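The Projectionist Who Became a Programmer
An interview with the person who picks the films at the Vendton

The Vendton has one screen, 266 seats and a program that changes every week. For most of the past decade the same person has chosen what goes on it. She started in the projection booth, moved to the box office when the booth went digital, and took over the programming when her boss retired. She asked that we leave her name out. "Put the name of the theater," she said. "People don't come to see me."

We met in the upstairs office at ten in the morning, before the first matinee. She had a mug of tea, a stack of distributor emails printed out on paper, and a calendar with most of September already crossed through in pencil.

I asked how a week gets built.

"Backwards," she said. "I start with Sunday evening, which is our weakest slot, and I ask what could possibly get people out of the house. Then I fill in the rest. If I start with Friday I use up all the good stuff and there's nothing left."

She watches most of what she books, though not all. New releases from the bigger distributors are sometimes taken on trust. Repertory titles she always watches again, even ones she has seen many times, and she watches them on the big screen after closing if the print or file has already come in.

"I booked a comedy once from memory. I'd loved it when I was in college. We got 20 people in and I sat at the back, and there was a stretch of forty minutes where not one person laughed, including me. So now I check."

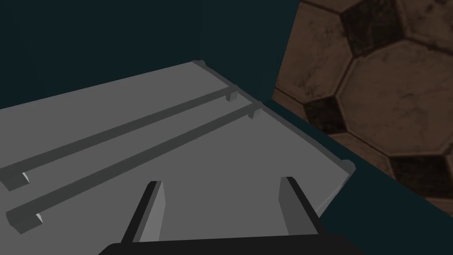

Learning the job in the booth

She thinks the booth was good training, mainly for seeing how audiences behave. From the little window she could watch the tops of heads. She learned which scenes sent people to the lobby and which ones stopped them from opening their candy.

"You see a film fifteen times in a week and you're not following the story anymore. You notice that the second act has three scenes in a row in the same kitchen. You notice the composer has gone quiet for half an hour. I don't think I'd have learned that from sitting in a seat once."

The work itself she describes as mostly threading, cleaning and waiting. She doesn't miss carrying the cans up two flights of stairs. She does miss the noise.

What she doesn't go along with is the idea that film prints are always better. Some of the ones that came through the Vendton were in terrible shape, she said – pink, scratched, with whole lines of dialogue missing at the reel ends. She has shown digital restorations of the same titles and seen regulars come out saying they had finally understood the plot.
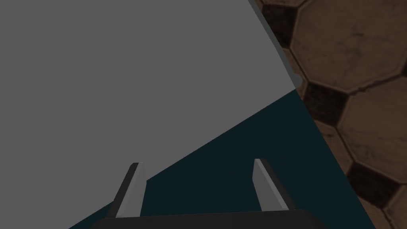 The shorts program is the part of the calendar she talks about most readily. It runs twice a year and takes up a single evening. Each time she gets far more submissions than she can use. The last call for entries brought in 400 films, from which she and two colleagues picked eleven.

I asked what gets a short rejected quickly.

"Length, usually. If it's nineteen minutes and it could be nine, I can tell by minute four. Long opening credits. A dream sequence right at the start. And music that tells me how to feel before anyone has done anything."

And what gets one picked?

"I want to be able to describe it to somebody the next day. It can be a very strange film, that's fine, but there has to be something to describe. We had one called Do, seven minutes, hardly any talking. I was still explaining it to my sister a week later and getting it wrong."

She doesn't sort entries by type. Animation, documentary, live action and computer-made work all go into the same pile and are shown in the same evening. She tried a separate animation night early on and found that the audience for it was the same audience, only smaller.

"The order is what takes the time. Eleven films, and I'll spend two weeks moving them around. You can't put the two sad ones together. You can't follow a very loud one with a very quiet one or people think the sound has broken."

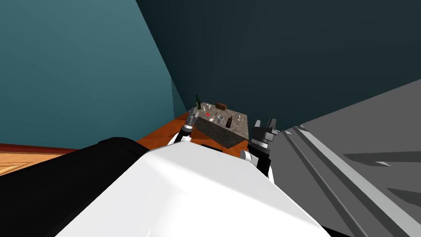
On horror, and on being wrong

Every fall she books a run of late shows, and the late shows are mostly horror. She isn't a natural fan. She came to it through the audience, who turned up in numbers she couldn't ignore and who, she said, are the most polite crowd the theater gets. They arrive early, they don't talk, and they stay for the credits.

Her own taste runs to slow thrillers from the seventies and courtroom dramas. She admits that the courtroom season she put together three years ago was for herself. It did badly. She would do it again with fewer titles and earlier start times.

She has also turned down films that went on to do very well elsewhere. The one that bothers her is Pivcombe, a family drama set in a fishing town, which she passed on after watching the first half hour at home on a laptop. Another theater across the county took it and kept it for five weeks.

"I drove over and paid for a ticket. It was very good. The first half hour is slow on purpose and on a laptop you don't get that, you just think it's slow. We showed it in the end, the following winter, and 2,761 people came over the whole run. For us that's a big number. I'd have liked to have been first with it."

Since then she has had a rule about not judging anything on a laptop after nine at night. She breaks it sometimes, when the deadlines pile up.
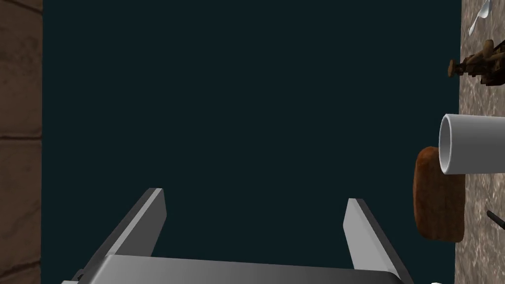 What comes next

The fall calendar was nearly done when we spoke. She had two gaps left, both midweek, and was waiting to hear about a subtitled comedy that she wanted for one of them. The other might go to a sing-along, which she doesn't enjoy but which pays for a lot of things she does.

She plans to keep ticket prices where they are through the winter. She would like to replace the left surround speakers. She would also like to bring back the printed program, a folded sheet that people used to keep on the refrigerator, and has asked a local print shop for a quote.

I asked whether she still goes to other theaters on her days off.

"Yes, all the time. I sit near the back and I watch the heads."

The first matinee was at noon, and she had to go down and open the doors.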